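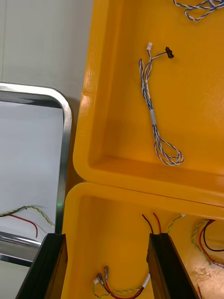
Entry for the Xolalpa EP sessions, May, started 10:15. Second pass on the rhythm guitar for "Proddale" after the first one came out with the low strings sounding flabby in the breakdown. Before tracking I went over the parts put aside for the Stallico practice amp. The blue-and-white harness is in the upper yellow tray, one white connector and one black, with the white band still on it. It stays there until the record is done.

Tuning is drop A on both guitars. Songül Taşdemir reset the intonation on the left-side guitar, and the 12th fret now agrees with the open string on all but the third, which reads slightly sharp. Left it. That string is muted for most of the song.

Tracked left and right separately, two takes a side, to the 296 ms pre-delay template Kane Grimshaw left in the session. The pre-delay is on the room send only and is far too long for the verse. Muted the send while tracking, to be set again at mix.

Cabinet mic moved 5 cm outward from the dust cap. Fizz above the pick attack is down. There was a dip near 900 Hz on the right side that the first pass did not have. Swapped the cable, no change. Moved the second mic back to the chalk mark and the dip went away, so phase between the two mics. Polarity left normal on both.

Bar 38 is still a problem. The kick pattern goes to triplets and the guitars stay straight, and the bass DI follows neither. Kane says the demo had the bass with the kick. Checked the demo and he is right. Bass to be redone from bar 38 to the end of the breakdown, fingers on the intro, pick after that.

Scratch vocal muted. It was bleeding from the headphones into the acoustic on "Praninholm" and I want the intro of that one recut with closed cans.

Rough bounce made at 16:40, no limiter, sent to both.

Open:
Bass from bar 38, Songül to play.
Acoustic intro on "Praninholm".
Decide whether the second chorus keeps the octave lead. I would drop it. Kane wants to hear it with vocals first.
New strings for the right-side guitar before the next song.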